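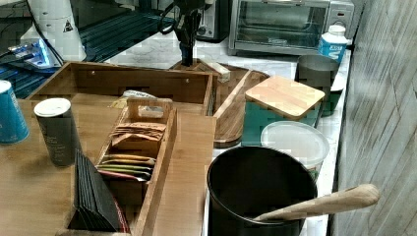 Gestwood will add a modular countertop organizer for tea and dry goods to its kitchen storage range in December. The organizer, sold under the name Mivgate, is a shallow base tray with a long, open-topped box across the rear and an open front area for loose packets, canisters and smaller inserts. All visible panels are bamboo. A typical load puts a divided tea box with a tall center handle toward the middle of the tray, brown paper packets in one compartment and flat yellow, green and red packets upright in the other, with a stack of black packets on edge in the front-left corner. The rear box stays open for overflow, refills or single packets.

The product was developed with Gruvent, a design office that has worked with Gestwood on drawer inserts and bread boxes. The brief called for a unit that holds mixed packaging without fixed slots. Tea is sold in foil envelopes, paper sachets, tins and cartons of different heights, and a tray with molded positions fits only some of them.

"We started by measuring what people keep next to the kettle," said Dagmar Šimek, product manager for kitchen storage at Gestwood. "The packets were easy. The canisters decided the layout. Once a round can goes into a square compartment, the corners are lost, so we left the front of the tray open and put the walls at the back."

**Construction**

The panels are cut from laminated bamboo and glued at the corners, then fixed with small dark screws through the inner back panel of the rear box. The screw heads are left exposed. Gruvent tested covered heads in an early version and dropped them after the plugs lifted during humidity cycling. The joinery seams also remain visible. No filler or stain is used, and color varies between panels from pale straw to honey brown.

The surface finish is a water-based matte lacquer applied in 3 coats, with sanding between coats. The underside of the base carries felt pads for use on stone, tile or sealed wood. Pads can be replaced and are included with the spare parts kit.

The tea box is a separate item with its own floor. The rectangular cutout in its handle is sized for an adult hand, and the box can be lifted out and carried to the table while the rest of the organizer stays on the counter. The lower compartment is cut to keep flat packets standing with their top edges showing, so flavors can be read without pulling the row apart.

**Testing**

The organizer was assessed at the Uçar test kitchen over one winter. Test households were given the base tray, the rear box and the tea box, with no instructions on where to place them. In total, 29 households completed the full period and kept a written log of refills, moves and cleaning. The logs contain 1,094 entries.

Three changes came out of the logs. The front lip of the tray was lowered to make wiping easier. The rear box was made longer, after households reported using it for items other than tea, including sweetener, filters and string. The tea box handle was raised so that fingers clear the taller packets - the original height worked with flat envelopes only.

"The logs show a lot of small moves in the first week and very few after that," said Pushpa Kanaujia, who led the assessment at Uçar. "Most households put daily items at the front and used the rear box for whatever did not have a place. We had expected it to hold full cartons. It mostly held single packets and things waiting to be sorted."

**Use with other containers**

The organizer has no lid and sets no height limit on its contents. It is designed to sit beside existing storage, such as square canisters, plastic tubs and larger crocks, and its outer walls are straight so that containers can be pushed up against them. Gestwood recommends leaving a hand's width between the organizer and any kettle or steam outlet. Strongly scented teas should be kept in closed tins, as the open compartments do not hold back odor.

**Care**

Wipe with a damp cloth and dry at once. Do not soak, and do not put any part in the dishwasher. Loose leaf and sugar can be brushed out of the corners with a dry pastry brush. The bamboo can be re-oiled only after the lacquer has been fully sanded off; oil applied over intact lacquer will stay tacky.

**Availability**

Mivgate will be supplied as a complete set of base tray, rear box and tea box. The tea box will also be sold alone. The first production run will go to 208 retail locations, with online orders opening on the same Monday. Replacement pads, screws and rear panels will be stocked as separate parts.

Retailers can request sample sets, panel swatches and carton dimensions from the Gestwood trade desk. Requests for the full Uçar assessment report should be sent to the same desk, marked for the attention of Dagmar Šimek.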